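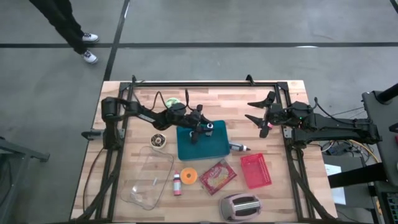
La mesa del taller con los dos brazos y la bandeja.

Lunes por la noche

Llegué al taller a las 9 y Domingo Lagos ya tenía el portátil abierto. El plan de hoy era repetir la calibración de las muñecas y dejar grabadas diez pasadas con cosas de cocina. Lo primero salió, lo segundo a medias.

El brazo izquierdo sigue con el juego en el hombro. Apreté otra vez la mordaza del perfil y mejoró algo, pero al estirarlo hasta el centro de la mesa todavía cabecea. Cristóbal Quezada opina que es el tornillo largo, que pedimos a Bumico y vino con la rosca mal hecha. Le he escrito para pedir otro. Mientras tanto he bajado la velocidad al 30 por ciento. 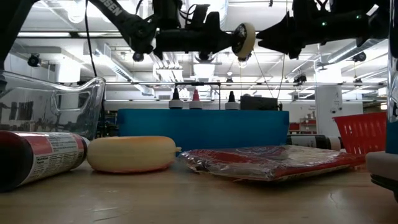
Después cambié la altura de reposo de los dos brazos, que desde octubre estaba puesta a ojo. Ahora los dos vuelven al mismo sitio y no se cruzan al arrancar. También moví el límite de la pinza derecha, que se cerraba de más y se quedaba forzando el motor. Hay que apuntar los valores en el cuaderno de Lucero, que es como Josefina llama al montaje, y yo ya la he dejado ganar.
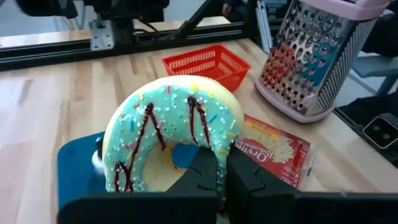

La fuerza de agarre es lo que más tiempo me ha llevado. Con el valor antiguo la pinza apretaba igual una lata que un trapo, y Josefina Ibarra quería un ajuste por objeto. Le dije que primero uno solo que sirva para casi todo. Probamos valores hasta 1000, de poco en poco. El dónut de juguete con el glaseado azul es buena pieza para esto: se puede coger de canto, con un dedo a cada lado, y en la cámara de la muñeca se ve bien dónde apoyan las almohadillas. El rallador lo dejo para otro día.

Queda pendiente sujetar mejor los cables del lado derecho, comprar bridas y devolverle a Domingo Ojeda la llave de 10. Cerré pasada la medianoche.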